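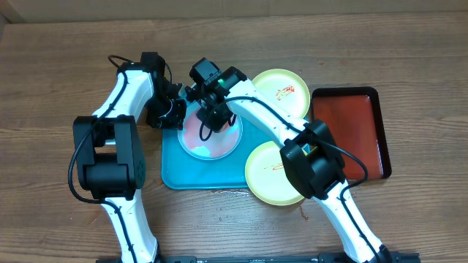 *Plates on the wooden table, pink-and-peach and yellow, with the cardboard along the back.*

June, bench 2. Tableware and washing-up, entry by Wai-kit Wan.

The plates for the Rusotance table setting were brought to the bench at the start of the session. The wooden top is to be wiped along the grain before any tableware is placed on it. The water for the sponge tray is to be measured in the jug, up to 200 ml, and poured before the plates are moved.

Colleagues are reminded that the sauce used for soiling is kept on the Mushi shelf and must be returned there with its lid closed. A small amount on each plate is sufficient. Larger quantities discolour the sponge, and a replacement must then be requested from stores.

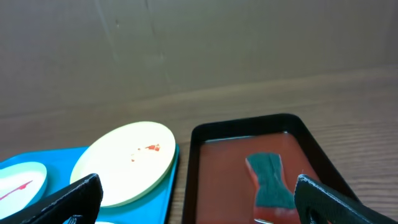
*Blue tray with pale plates, red residue on the larger; sponge in the black tray, in reddish-brown liquid.*

The liquid in the black tray is to be changed once it has coloured to this extent. It should be emptied at the sink and not into the floor drain. The sponge is to be rinsed separately and left on the rack with the green side uppermost.

Outstanding: the cardboard at the back is scuffed and creased. A fresh sheet has been requested from Grultilis, order line 21.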